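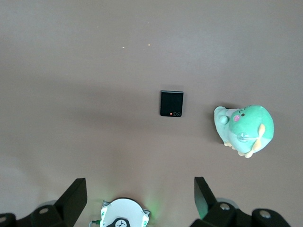 A folding phone, closed, and a plush toy on a matte desktop. Dark gloss, short pile and a flat matte tone each ask for a different method.

Matte Surfaces, Small Objects
How to keep a bare desktop clean when the things on it shed, smear and scratch

Matte finishes have taken over the desk market. The Lovcombe range, which five years ago was mostly gloss white and stained oak, now sells mainly in clay, taupe and gray, all of them without shine. The appeal is easy to understand. A matte top does not throw the ceiling light back at the person sitting at it, and a low-contrast color hides the outline of a ring or a faint smear until the light comes in from the side.

The same property makes the surface harder to maintain. Gloss announces its dirt, and a cloth takes it off in one pass. Matte finishes have a fine texture, and oils from hands settle into it. A pale speck on a taupe ground can be missed for a week from a standing position, and then be obvious from a chair in February, when the afternoon sun is low enough to rake across the top. The two tiny specks on the desktop at the head of this article are typical. One is pale, the other slightly orange, and on a patterned top neither would be noticed.

Grit and the folding phone

A crumb on a desk is a nuisance. A crumb under a phone is an abrasive. This applies to any handset, but the compact folding type deserves more care for two reasons. Closed, it has two outer faces, and one of them is always down. It also has a hinge, and a hinge has a gap.

The phone in the photograph is lying with its camera lenses upward, two of them side by side at the lower right of the closed square. This is the better way around for the lenses. Lens rings on most handsets stand slightly above the body, and if the phone is set down on them they take the whole weight at a few small points. Slide it an inch toward you and any grit beneath is dragged along the rim.

Three habits cover most of the risk:

Lift the phone to move it. Do not push it across the top.

Wipe the landing area before the phone, in that order. A clean phone put down on a dusty desk has gained nothing.

Close the phone only after looking at the inner fold. A grain trapped there is pressed into the softest part of the device.

For the outer shell, use a dry microfiber cloth folded to a pad. Glossy black shows lint as readily as fingerprints, so keep one cloth for electronics and wash it separately from kitchen cloths. Fabric softener should be left out of that wash. It coats the fibers and leaves a film on glass. If a dry pass does not lift a print, dampen one corner of the cloth with water, wring it hard, wipe, and finish with the dry side. Liquid is never applied to the phone itself, and compressed air is kept away from the hinge, where it can drive dust inward.

Plush at the desk

Soft toys are common on work desks and are almost never included in the cleaning. A round plush figure with a fleece or short-pile cover collects skin flakes, crumbs and household dust, and returns part of the load to the desktop each time it is squeezed or knocked over. Green and mint shades, such as those on the creature in our picture, conceal gray dust well. Cream parts do not. The small pale feet and the cream-yellow spike along the back are where handling marks will show first, and they serve as a reasonable gauge for the rest.

Start dry. Take the toy away from the desk, preferably outdoors or over a bathtub, and pat it firmly on all sides. Follow with a soft brush or a vacuum on its lowest setting, with a piece of thin stocking stretched over the nozzle to protect small parts. Check the stitching at feet, fins and other projections before going further.

Then read the label. Many small figures are surface-wash only, and the filling is the usual reason. For these, mix 2 drops of mild dish soap into a cup of cool water, whip it, and work with the foam alone. Dab the pale areas, wait a minute, and blot with a white cloth. Embroidered or printed cheeks and eyes should be tested at the edge first, as pink and black dyes are the ones most likely to travel into a light ground. Dry the toy in moving air for a full 8 hours. A toy that feels dry outside may still be damp at the center, and a damp toy set on a matte top can leave a dull patch.

The top itself

Clear everything off. Wiping around objects leaves a border of dust at the base of each one, and on a plain top the border becomes visible as soon as the object is moved.

Brush or vacuum loose grit before any cloth touches the surface. Wipe with a barely damp microfiber cloth in straight, overlapping passes from the back edge to the front. Circular rubbing is the common error. Over time it polishes the texture flat in one spot and produces a shiny patch that cannot be reversed. For the same reason, avoid melamine sponges, powder cleaners and any spray that promises shine.

Grease needs a little more. A weak solution of dish soap is enough for hand oils at the front edge. Rinse with a second cloth and plain water, then dry at once with a towel. Soap residue on matte finishes looks very much like wear, and a good many tops have been written off for what was only dried detergent.

Check the result under a lamp held low at one side. Overhead light flattens everything, and a soft shadow across the middle of a desk can mask a streak completely.

How often

We suggest a dry pass daily, a damp wipe weekly and a soap wipe monthly. Plush should be dusted with the weekly wipe and foam-cleaned twice a year. Phone cloths can be washed every two weeks.

Materials used for this article: Weldu microfiber cloths, plain weave; Cledis soft desk brush; unscented dish soap. Readers with oiled or waxed wood tops should follow the maker's instructions instead, as water-based cleaning is not suitable for those finishes.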